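Teaching a gripper to handle cloth: what we did for our spring project

Our plan at the start was pretty simple. We wanted 500 examples of a person picking up, moving and letting go of soft things, all recorded with a hand-held gripper, and then we'd train a small model on them. Tomás Antunes and I did most of the collecting, Pouran Bakhtiari wrote the scripts that sort the recordings, and I got stuck with the labels (my own fault, I said I liked spreadsheets!).

We called the project Testwood, after the folder name we never got around to changing. By May we had 547 recordings, and after throwing out the bad ones we kept 227. That hurt. Most of the rejects were my early ones, where I moved way too fast or started squeezing before the recording was running.

Black fabric on black fingers was the hardest combination we tried. When you pinch a piece in the middle it bunches up on both sides of the jaws, and then you have to decide what counts as a good grasp. Is it enough that the cloth is held? Does it matter where? I went back and forth on this for days and relabeled one whole batch twice.

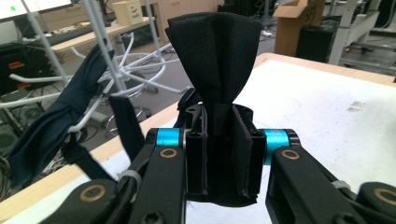
Mehrangiz Salehi read our draft and thought we were being too picky. Her view was that a messy grasp is still a grasp, and that if we only keep the pretty ones the model will never learn what to do with a crumpled sleeve. She wanted us to put at least 30 of the rejects back in and label them "held, uneven."

So we did that, on a Friday, with a lot of pizza – and I have to admit the labels made more sense afterward. The 30 are counted separately from the 227, so we can still train with and without them.

Things I'd change next time: slow down, write the label rules before recording anything, and switch operators more often. Tomás always comes in from the left and I always come in from above, and you can tell our recordings apart in two seconds. Pouran is worried the model will pick up on that too. We haven't trained on the split sets yet, so the results table is still blank in this version.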